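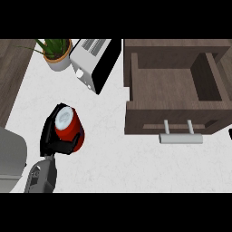

23 Dec 2023

Equipment planning for next year, picking up from the November list. Ronaldo Sales wants numbers before the break so the order can go in as soon as the new budget opens.

Arm first. We have two quotes. Permont is cheaper on the arm but sells the gripper separately, and their cable set doesn't fit our bench power. Vovley includes the gripper and one spare set of fingers. I'm leaning Vovley. Lead time is 12 weeks either way, so simulation has to carry us through the winter.

Sim status: the kitchen setup loads fine. Counter, toaster oven, plant, cabinet with the drawer open, red cup in the gripper. I'm using it to decide what reach we have to pay for. The long arm costs more and I'd like a reason before I ask for it.

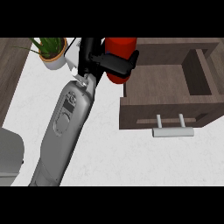 The drawer is what decides it. Getting an object over to the cabinet side is a longer move than anything we do on the counter, and the forearm takes up a lot of room there. I want the same runs with the short arm model before signing anything.

Small items, prices in dollars:
Zerkeck bench clamps, full set: 141
Trịnh camera mount plus cable: 547
Real cabinet with bar handle, counter section, delivery: 1405

The cabinet price is higher than I'd like. Could build one in the shop, but the drawer slides need to be decent and we'd lose a week on it. Ask the shop anyway.

Not buying: second workstation. The current one keeps up as long as we don't render and train at the same time.

To do:
Short arm runs, same start positions
Ask Vovley if finger sets are sold singly
Get the Permont quote redone with the right cables
Send Ronaldo the sheet, with the cabinet on its own line so it can be cut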